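How a Computer Learns Where a Hand Is

A robot arm can bend and turn, but it needs software to tell it when and how far. Software is a list of instructions and numbers that a computer follows. One way to make those numbers is to record a person doing a job by hand.

The first problem is finding the hand. Hands change shape all the time, and fingers hide behind each other. A marker is much easier. It is a square pattern in black and white, and each pattern has its own number. The software looks for dark squares, reads the pattern inside, and looks up the number in a list.

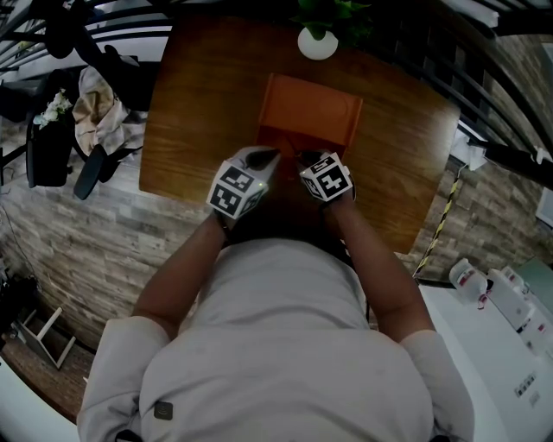

Size gives the distance. The program is told how wide the marker really is, for example 40 millimeters. If it looks small, it is far away. If it looks large, it is close. Slant gives the direction. A square seen from the side looks squashed, and the amount of squash tells the program how far it has been turned. A cube has patterns on several faces, so one of them is likely to point toward the camera.

At Mallar, the program that does this is called Halau. It writes down one position for each picture from the camera. A short recording of 600 pictures makes a long table of numbers. If a marker is hidden in some of them – behind a box, for instance – Halau leaves a gap. A second program, Tai, fills short gaps by drawing a smooth path between the last known point and the next one. Long gaps are thrown out.

A gripper is a tool that holds things the way fingers do. It can be tracked with a marker too, and the same math works.
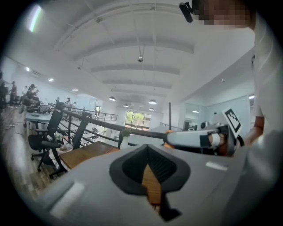

A gripper with a marker card on its white arm.

The last step is planning. A program named Cludia studies many recordings of the same job and works out which movement usually comes next. It was given 238 recordings of one task, and 56 of them were kept aside as a test. If its guesses on those are close to what the person did, the plan is tried on a robot arm at low speed.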